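Gandeck School Bag Project: progress report to the Grunamum fund

Prepared by Filipa Fonseca, project coordinator
Period covered: start of term to the end of December

Summary

The grant pays for packed school bags for children starting at the two partner schools in Lagos. We planned 80 bags for the first delivery and all 80 have been handed over. Spending to date is 1445 euros, all of it on bags, stationery and printed booklets. The second delivery is on schedule apart from the booklets, explained further on.

Choice of bag

We looked at three types before settling on one. The first was cheap but had a single compartment, and Margarida Vieira found that pencils ended up under everything else. The second was a good bag but too wide for the younger children.
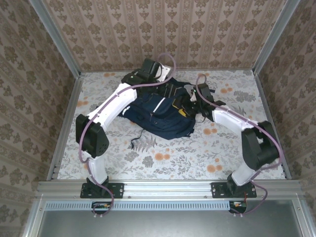

Durability was the main thing the schools asked us for. They told us that last year's bags, bought before this grant, had gone at the shoulder seams within a term. Zuzana Ševčík wrote to Lolo, our supplier, and asked for a bag in a dark colour with room to keep books and small items apart. The navy one has several compartments, and teachers have asked that the front pocket be kept for stationery and nothing else. We have written this into the packing sheet.

Lourenço Serrano checked the first batch as it came in. He tried every zip and pulled on both shoulder straps where they join the back. Nine bags were sent back, most of them for loose stitching, and Lolo replaced them at no cost to the project. The replacements arrived in time for the first delivery.
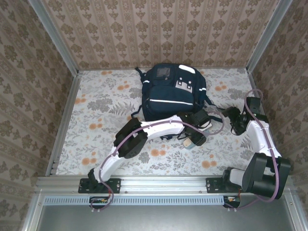
He has since asked for the same check to be made on each new batch, and the supplier has agreed to the same terms for returns. It adds an afternoon to the work but we think it is worth keeping.

Packing

Books go in first, flat against the back. Exercise books follow, then the pencil case in the front pocket. The booklet goes in last so that parents find it when the bag is opened. Straps are tucked in before the bags are boxed — they caught on each other during the first delivery and slowed the unloading.

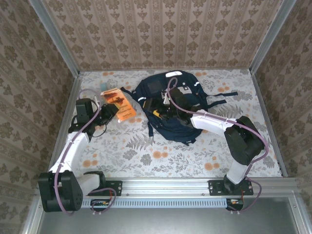 Booklets

The printer has moved our second order back by 2 weeks. Rosalía Garrido is using the time to correct the page on school hours, which changed at one of the schools after the first print run. There is no extra charge for the correction.

Next steps

Check and pack the second batch once the booklets are in.
Collect written comments from teachers at both schools.
Send the fund a full list of costs with receipts.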